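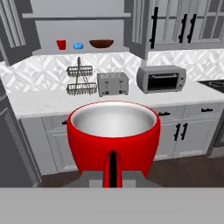

Benedicta Ansah signed up for the robotics club at Palelstead to get out of a study hall. Two years later she runs its simulation group, which spends most afternoons teaching a robot arm to put away kitchen things.

The group's project is called Surkedik. It covers a handful of chores in a simulated kitchen, and the one taking up this term is mugs.

"Everyone thinks the mug is easy," Ansah says. "You have a handle, you grab the handle. Then you have to go somewhere with it, and there's a shelf, and there's a toaster next to the place you want to put it."

The club has 20 members, but only four work on Surkedik. They split the job in two. One pair drives the arm by hand and saves the runs. The other pair goes through what was saved and throws out the bad ones. By December they had kept 1,475.

"I don't love that part," says Mariama Atinga, who does the sorting. "You watch the same few seconds over and over. But if you leave in the runs where the grip is crooked, the arm learns to be crooked."

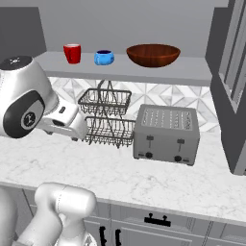
The Surkedik kitchen, with the arm beside the dish rack.

Atinga says the dish rack gave them the most trouble. The wires are thin, and early on the gripper kept catching them. She wanted to take the rack out of the kitchen altogether. Ansah wanted it left in.

"We argued for some time," Ansah says. "I said a real kitchen has stuff in it. She said we'd never finish. We were both kind of right — we kept it and we're behind."

The group plans to enter the Zasov student contest in the spring. The rules ask for a short report along with the runs, and Atinga has started on hers. Ansah has not.

"I'll write it when the mug part is done," she says. "Mariama has heard that before."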